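The Great Hat Sort (or, how I ended up with four bucket hats)

So I finally did it. I pulled every single hat out of the hall closet on Friday and made myself deal with them, and I mean every one — the straw thing from the beach trip, the knit ones with the pilling, two ball caps I don't even remember buying, and the bucket hats. Oh, the bucket hats!

I have a soft spot for a bucket hat. They go with everything, they cover the back of your neck, and you can sit on one in the car and it forgives you. My first was an Ovley in dark olive green, and I liked it so much I went back and bought two more the next spring when I heard they were changing the brim. Then I got the maroon one, which was supposed to be my "nice" one. It is now the one I wear to take the trash out.

The trouble is how I was storing them, meaning I wasn't. They got shoved on the top shelf under the beach bag, and every time I reached for one the rest came down on my head. By February they all had that crease straight across the crown that makes you look like you slept in a ditch. So step one was getting them out in the open where I could see what I was dealing with. 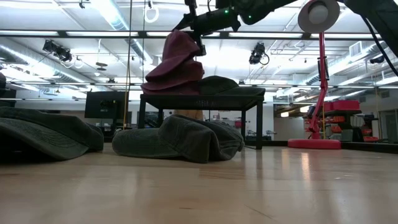 Marisela left a comment on my last closet post saying I should stop folding them altogether, that a cotton hat wants to be nested crown inside crown with the brims flat, and that if I absolutely have to pack one I should roll it loosely from the side and never press it down the middle. She also said to quit using the top shelf for anything soft!

Well, I tried it her way and she's right about the nesting. Three olive hats stacked together take up barely more room than one, and the maroon sits on top like a lid. The brims are still a little wavy but they're coming around. I gave the worst one a shot of steam from the kettle (careful with your fingers, I was not) and then shaped the crown over a mixing bowl and left it overnight. Much better. There's a faint line on the left side if you go looking for it, and I have decided I'm not going looking for it.

Rolling I'm less sold on. I rolled the maroon one for my overnight bag and it came out with a curl in the brim, kind of a jaunty pirate situation. Maybe I rolled it too tight? If you have a trick for this I'd love to hear it, because I travel with a hat pretty much every time.

As for where they live now, I got one of those Atuvine canvas cubes, the wide one, and it went on the low shelf where the boots used to be. The boots moved to a tray by the back door, and the tray was holding the dog towels, so now the dog towels are on top of the dryer. You know how it goes. The whole thing cost me $21 and most of an afternoon.

The straw hat got a hook of its own. Both ball caps went in the donation bag, along with a knit hat that has itched me for years and that I kept wearing anyway. I'm keeping all four bucket hats and I won't be taking questions on that.

Next up is the scarf drawer. I opened it last night, looked in, and closed it again, so give me a week or two.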